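Week three of teaching two simulated arms to tidy up cups. My job title says engineer. My wrists say arcade.

Count so far: 344 demos kept. Kiyoshi keeps the list of the ones we threw out and won't tell me how long it is.

Rule one from Aoi: don't be too smooth. If every grab is perfect, the policy never sees a bad one and panics the first time a cup goes sideways. I have been contributing bad ones generously.

Rule two: shuffle the start positions every episode. I thought I was doing that. Then Aoi plotted them and I apparently have a favorite corner. 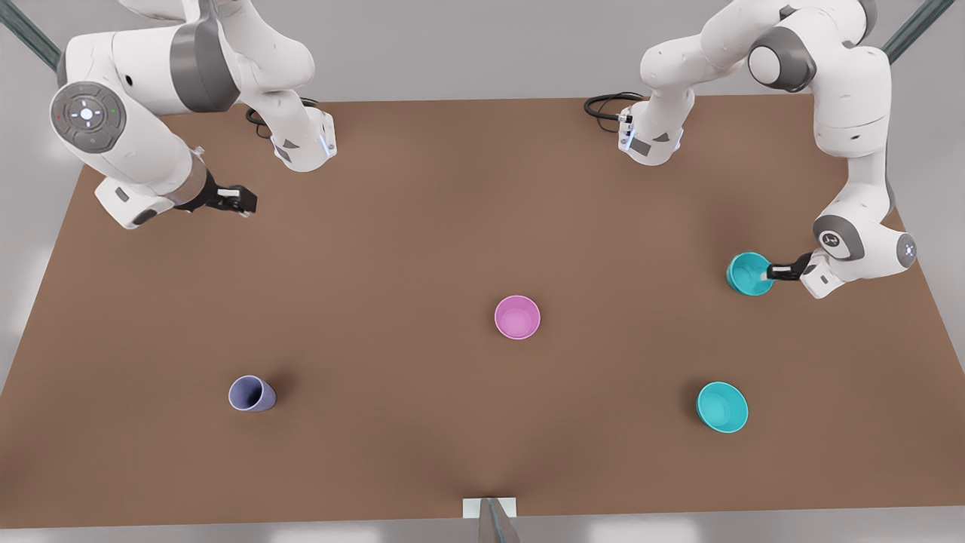 Left arm gets far more action than the right in my episodes. I'm left-handed and so, now, is the dataset. Lleucu is doing the next batch to even it out.

Also learned that a cup lying on its side takes me 3 tries in a world with no wind, no dust and physics we picked ourselves – so that's going great.

Training run starts at 6 pm. If it learns to hesitate over the cup for ages and then go in too fast, it got that from me.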